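2/17/19

I finally sat down this weekend with the new state rules on money transmitters, all 588 pages of them if you count the appendices, and I have to say I have a soft spot for whoever had to write the thing. It can't be easy to put a fence around something that changes shape every few months. My coffee went cold twice and I still had the whole part on custody ahead of me.

For those of you who don't follow this as closely as I do (which is most of you, and good for you), the question is what happens to small outfits like Wulumier, where I keep a little bit of my savings in digital coins. They aren't a bank and have never said they were. But they do hold other people's money, and under the draft anyone who does that for more than 900 customers would need a license, an outside audit and a pile of cash set aside for a rainy day. I went back and forth on this for a good long while — my first feeling was that it would squash the little guys, and my second was that I'd be pretty upset if one of the little guys lost my money.

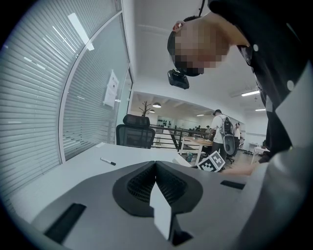 A marker on the desk by the window.

What bothers me more is the part about moving coins from one company to another. Last June I sent some from Wulumier over to Selport, and it took 2 days and one very long phone call to get it all straightened out. Everyone I talked to was perfectly nice! Still, I couldn't find a single line in the draft saying who is on the hook when a transfer gets stuck in the middle like that, and I'd think that's the first thing regular people would want to know.

The comment page had 2,514 letters on it when I last looked, and I've been reading a few every night after supper. Some are plainly form letters, but there's a lovely long one from a credit union out in Lutholm that explains the audit costs better than the draft does. I'm going to send in a letter of my own once I've made it through the custody part, and I'll put a copy up on the blog when it's done.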